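November, evening

Up before five and on the road by half past. Poonam Kanaujia had the keys ready on the hook and had packed rotis and a flask, so there was no excuse for dawdling. Abhishek Kushwaha was waiting at the end of his street with one bag and a folded blanket, which he put over his knees and kept there until lunch. The plan was to get to the Hultier depot before they closed the gate at noon, sign for the two pumps, and be home by dark.

The first hour was slow. Roadwork outside Firnar had everyone down to one lane, and we sat there long enough for Abhishek to eat two of the rotis. After that it opened up and I could keep a steady speed. Cloud all the way across, no sun to squint at, and that suits me fine for driving.

Most of the traffic was trucks. On the stretch with the overpass I had a white SUV ahead of me in the left lane and a loaded truck up on the right, stacked high with white packs in two columns. Abhishek said it was cement. I said fertilizer. We went on about that for longer than it deserved.

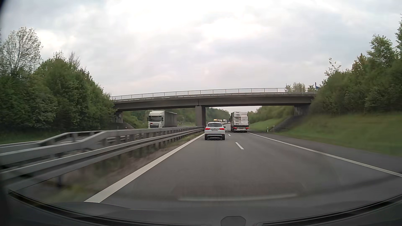
I have been trying to hang back more since the business with the brakes in the summer. It means people cut in, and I let them. Poonam says I arrive in a better mood when I drive that way, and she is probably right. Today I didn't use the horn until we were in town, and then only for a goat.

We stopped once for fuel and tea. The tea was too sweet and the cup was tiny, but it was hot. I checked the tires while we were there and put air in the back left, which has been losing a little every week. I need to have it looked at before the next long drive. Wrote it on my hand and then washed my hands.

Trucks in both directions for the next part. I remember when you could go a good while on this road without meeting one.

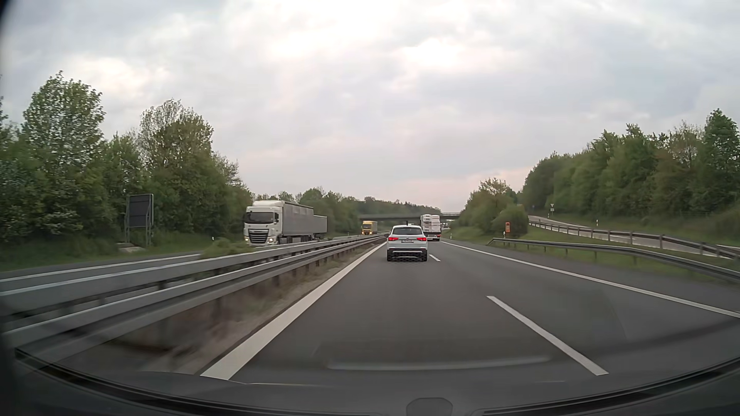
Left lane behind the white SUV, trucks coming the other way.

Reached Hultier with 40 minutes to spare. The man at the desk wanted the order form from Grewal, and it was in the other folder, at home. Poonam photographed it and sent it to my phone – he accepted that after some sighing. The pumps were smaller than I expected and both went in the back with the seats down. Abhishek's blanket got used for padding, so he had to do without it on the way home.

Lunch at the place across from the depot. Dal, rice, a raw onion. Abhishek paid.

The drive back was easier. He slept for nearly 100 kilometers with his mouth open and woke up asking if we had passed Firnar yet. We had. Dropped him off, then unloaded here by the light of the porch bulb. One carton has a dent in the corner but the pump inside looks all right. I'll test it tomorrow before I call anyone.

Shoulders stiff. Fuel receipt is in the blue tin. Need to ring Grewal about the second hose, and get that tire seen to.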